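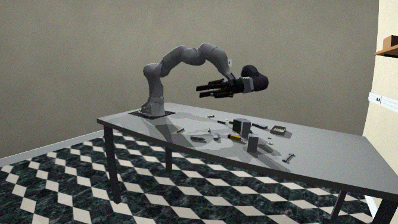
**gindach_user** – Fri 16 July
Planner is Drulis, default settings. It claims 200 clutter layouts in sim with 9 collisions. Has anyone seen that hold up on a real arm?

**warrier**
No. Sim friction is a guess, and the small parts get simple collision shapes. I don't trust the 9 either.

**sorby4**
Disagree. Collision checking is geometry, friction barely matters until you grasp.

**warrier**
Then rerun it with camera noise on the object poses. I got 39 – same seeds, same planner.

**gindach_user**
What padding did you use?

**warrier**
4 mm. More than that and it refuses to plan near the tray.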